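Print this page | E-mail this page

SKERNECK LIBRARY OPENS FREE LAPTOP LENDING AND REPAIR DESK

June 4, 2021 — Anyone with a Skerneck library card can now borrow a laptop for up to 20 days at no charge, and anyone with a tired old computer at home can bring it in and learn how to look after it. The new lending and repair desk opened this morning on the second floor of the Verbeke Building, next to the local history shelves, and we could not be happier to see it up and running!

The desk starts life with 80 laptops. Most were given by households and small offices in Skerneck and neighboring Wistska during a collection drive in April. Each one has been wiped, fitted with a fresh battery where needed, and loaded with a web browser, a word processor and a handful of free programs for drawing and music. Borrowers get a charger and a padded sleeve too, plus a one-page guide in large print.

Demand for computers at the library has grown faster than we ever expected. Our public terminals were booked for more than 2000 sessions over the winter, and on many evenings there was a line at the door for the last slots of the day. People come in to write resumes, fill out school forms, talk to family overseas and, in at least one case we know of, finish a very long novel about beekeeping. Taking a machine home means they can do all of that at their own kitchen table, at whatever hour suits them.

Lending is only half of it. Staff at the desk will also hold drop-in sessions on the care and simple repair of home computers. These are meant for complete beginners. Topics in the first round include freeing up storage, cleaning screens and keyboards safely, making a laptop battery last, backing up photos, and spotting e-mails that are trying to trick you. Bring your own machine if you have one, or use one of ours.
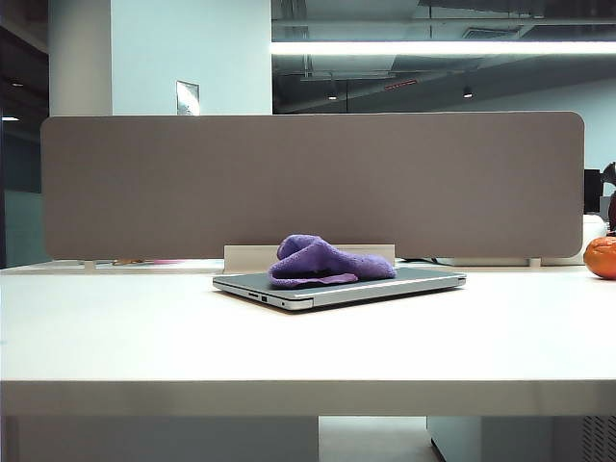

Sessions run for an hour and there are 11 on the calendar before the end of summer, split between daytime and evening so that people who work shifts have a fair chance at a seat. Two will be held at the Wistska branch, where parking is easier, and one will be given with a sign language interpreter. Children are welcome with an adult. We have asked the café downstairs to stay open late on evening session days, and they have kindly said yes.

The repair side grew out of a small pilot at the Trirkirden branch last fall. That began as one table and a borrowed set of screwdrivers, and it was soon the busiest corner of the building. Visitors brought in machines they had given up on, and quite a few went home with them working again after nothing more than a new charging cable or an hour of updates. Several people came back the next week just to watch and ask questions, and some of those regulars now help newcomers find their way around a settings menu. We loved seeing that, and we have planned plenty of open time into the new desk for the same kind of thing to happen.

The desk will not take on cracked screens, water damage or anything still under warranty, but staff can explain the options and help you read the small print. Phones and tablets are not part of the program for now. If enough people ask for them we will gladly look at it again in the fall.

Laptops may be renewed once if no one is waiting. There are no late fees — we will simply send a reminder, and then another one. Borrowers under 16 need a parent or guardian to sign the loan form, which is available at any branch.

Donations of used laptops are still welcome. Machines should power on and be no more than eight years old, and they can be left at the front counter in Skerneck, Wistska or Trirkirden during opening hours. Please include the charger if you can find it, and leave a note with the machine if you know of any faults. Everything is erased before it goes anywhere near a shelf.

No sign-up is needed for the drop-in sessions. The full schedule is posted at all three branches and will be printed in the library's summer newsletter.

Print this page | E-mail this page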